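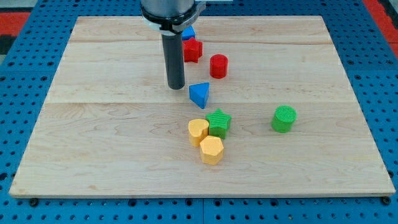
Vulturlow cell, board mounted, arm parked over the blocks.

Vulturlow cell: setup and care notes
Maintained by Eustaquio Barajas
Last edited 2021-11-29

What is in this folder

These notes belong to the Vulturlow block set, and they tell how the cell is set up and kept in order between recording runs. The software is in the Guthrie repository and has its own readme. If you only want to load the data, you can skip to "Files".

The working surface

The arm works from above, over a wooden board on the blue pegboard table. The board is bolted near its front corners. Please do not loosen these bolts to get more room for your own work. All poses in the set are given in the board frame, and if the board moves by 3 mm, the old calibration is no longer good.

The wood has visible plank seams that run across it. Do not use the seams as a reference for measuring. In April I made this mistake myself and had to throw away a whole afternoon of runs. Measure from the front edge of the board.

Clean the board with a dry cloth only. No oil and no polish – the blocks will slide more, and the friction value in cell.yaml will be wrong.

Blocks

The set has eight blocks, two of each color:

red: star, cylinder
blue: cube, triangular prism
green: star, cylinder
yellow: heart, hexagonal prism

Both stars have five points. In the labels, a block is always named by color first and shape second, for example green_star or yellow_heart. Blocks may touch each other at the start of an episode, and this is not an error. In many start layouts one block stands alone and the others are closer together.

If a block is damaged, do not repair it with glue. Print a new one from the parts folder and write the change in blocks.log. The surface finish is a little different from block to block, so a new print should be made with the same settings as the old one.

Tool

The tool is the narrow dark cylinder with a rounded tip, below the black collar. We call it the Stiko tip, and the drawing is in the parts folder under this name.

To change the tip:

1. Move the arm to the park pose. The tip must hang free above the board and touch nothing.
2. Press the stop button and wait until the drive light is off.
3. Hold the tip with one hand and open the collar with the other.
4. Put in the new tip as far as it goes, then close the collar. Hand tight is enough.
5. Release the stop button and run check_tip before any other program.

The check moves the arm slowly to 71 mm above the board and stops there. Measure this height with the gauge block. If it is wrong, take the tip out and put it in again before you change any number in the config. Most times the tip was not fully inside.

Care

After each 3,000 episodes, or sooner if the arm makes a new sound:

- wipe the collar and look for dust under it
- look at the rounded end of the tip for flat places
- check the front board bolts with the short key, but do not force them
- check that the bracket on the wrist does not move when you push it lightly
- run the Vekell calibration and save the result with the date in the file name

The Vekell calibration must be done with all blocks off the board. It will also finish with the blocks on, without any warning, and give you a bad result.

Files

episodes/ has one file per episode
calib/ has the calibration results, oldest first
parts/ has the drawings for the tip and the blocks
cell.yaml has heights, speed limits and friction
blocks.log has all block changes, by hand

Known problems

Episode 304 was recorded with an old tip. The poses are correct, but the contact height is not. I left it in the set so the numbering stays the same. The loader skips it by default – use keep_all if you need it.

The shadow of the tip is sometimes taken for a dark object by the detector. Raising the threshold helps a little, but then small blue areas behind the arm are lost. The issue is open in Guthrie, and suggestions are welcome there.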